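Before You Sign for the Shelf Robot, Budget for the Shelf

I have sat through a lot of equipment pitches, and the slide with the price on it always comes too early. You see a machine, you see a monthly number, and your brain starts dividing it by hours of labor before anyone has asked what the labor is. I did exactly this in February, when the owners of the Bremis stores asked me to help plan their automation spending for next year. I had a spreadsheet going before I had my coat off!

The quote came from Prendergast, for one of their shelf-tidying units, and it was $3,798 a month on a lease. Fine. Scary, but fine. What bugged me was the line underneath, "site preparation," which had nothing next to it at all. Blank. So I went and spent a good long while in the personal care aisle, which I picked because it's the one everybody in the stores complains about.

Go stand in yours sometime. You've got flip caps next to pumps next to squeeze tubes standing on their caps, and tubs stacked on other tubs. People straighten that stuff with both hands and hardly look at it.
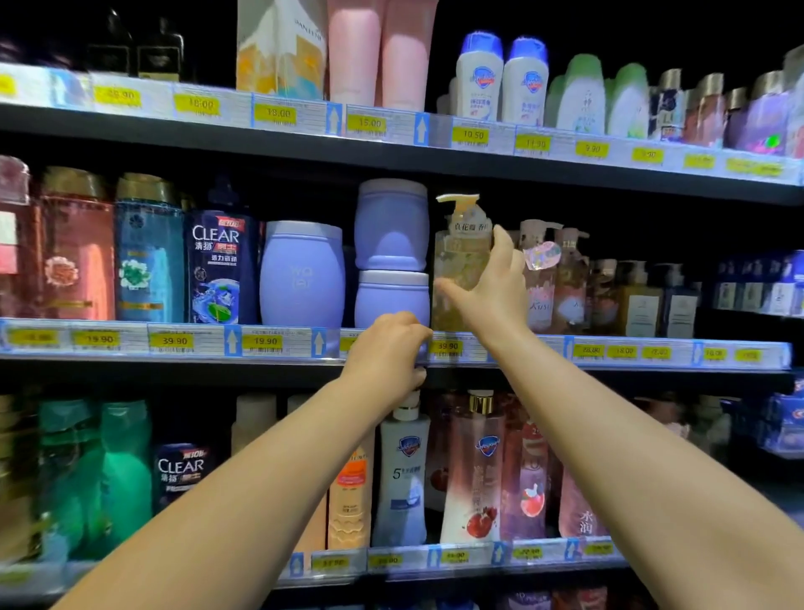

So what should you price first, the robot or the aisle?

Price the aisle. Work out what it would take to get your shelves into a state any machine could handle, and treat that as a cost of the project even if you never buy the machine.

I know that sounds backward. The folks selling equipment will tell you their gear adapts to your store, and maybe someday it will (I'd love that). But right now the bill for making the store fit the machine lands on you, and it lands after you sign. At the Kistilham store we got a local fixture outfit to quote us for new shelf dividers in one aisle and it came to $567. One aisle! Multiply that through a store and you've got a real line item that was sitting behind the word "preparation."

The part that really worries me is the tight stuff. A tall bottle with its neighbors right up against it has to be taken by the body or the base, wherever there's room for fingers, and meanwhile the other hand is often busy with the bottle next door. Ask a vendor how their gripper does that. Then ask them to do it in your aisle, on your worst shelf, with your products. If they want to bring their own shelf and their own bottles, you've learned something for free. 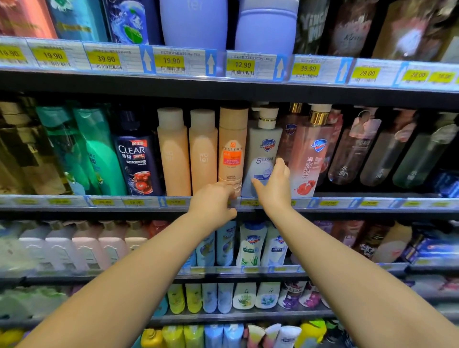 What I'd put in the budget

Start with a trial, and pay for it. I'd rather pay for 40 shifts of a machine working in a real aisle than get a free afternoon demo with three people from the vendor hovering over it. Free demos make you feel like you owe somebody.

Next, training hours. The quote we got assumed 11 hours of staff training for the whole store, and I laughed out loud, which was rude of me. People quit. People switch shifts. The new hire who starts in June needs those hours too, and so does the one who starts after that.

Then there's the stuff that changes under you. Price strips get redone, promo tags get hung on bottle necks, a supplier swaps out a cap and now the bottle is a different height. Somebody has to tell the machine, and that somebody is on your payroll. I put that down as a part-time job and got some funny looks. I'm leaving it in.

And please hold some money back for doing nothing. I mean it. If the trial goes badly you want to be able to walk away without feeling like you have to buy the thing to justify the trial.

I'm not against any of this, by the way. The Brernach store is desperate for help on closing shifts and I'd be thrilled to see a machine take over the straightening so people can go home on time. I just think small bottles should get a say. The big ones are what you see in the sales videos, and then you get to the little pumps that sit side by side, where a person will take one in each hand and be done with it.

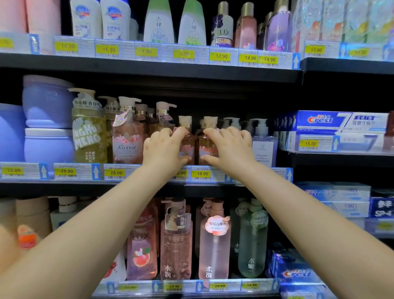 Small pump bottles, one to a hand.

My recommendation to the owners was to spend on dividers in one aisle this year, run the paid trial there, and leave the lease unsigned until we've seen the results. They haven't answered yet. Prendergast has called twice, and I still don't have a number for site preparation.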